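Foltell open day, part two: the handheld stations

The morning half of the Foltell open day in Trerdale was fixed arms behind fences, and I covered that in the previous post. After lunch they opened the carpeted hall, where the work is done with grippers held in the hands. I spent 40 minutes at station 4 and took notes.

The task

Sorting small wrapped goods. The source is a divided tray, dark brown, with the packets grouped by section. The target is a clear tray beside it. The operator works with one gripper per hand and each gripper has its own cable. According to the handout, the session log for this task stood at 2,242 episodes when the doors opened, and the target layout changes every 19 episodes.

I asked why the target tray is transparent. The answer was that customers use them, and that a clear tray on a wood top is a hard case for vision: the grain shows straight through the base, which leaves the rim and the reflections to work with. I would have liked to see error figures by tray type. They had none to hand out.

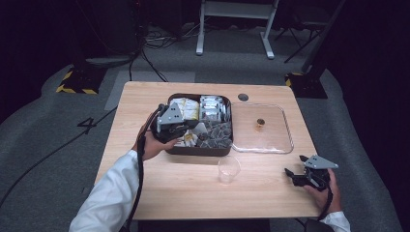

Station 4 with both trays on the table, then the clear tray beyond the finger pads.

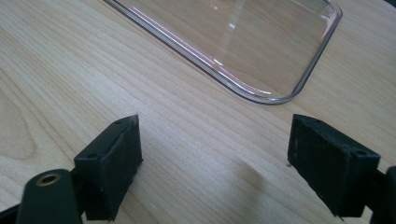 Notes on the hardware

The finger pads are plain black blocks with screw holes, so I assume they are meant to be swapped. I asked about wear and was told pads are replaced on inspection, with no fixed interval. For a tool used this much I would want a number.

Cable routing is the weak point. Both cables trail down past the operator's cuffs, and every reach across the table has to allow for them. Wenix showed a battery version of a similar tool last January — heavier, but with a free wrist. I tried that one for an hour and would take the weight.

I was allowed 2 attempts of my own. Closing on a flat packet is easy enough. Packets standing upright in a row are harder, as the fingers need clearance on both sides and the neighbors lean in.

The Van der Linden conveyor demo was running late, so I missed the second half of it. Slides are supposed to go up on their site, and I will add the link when they do.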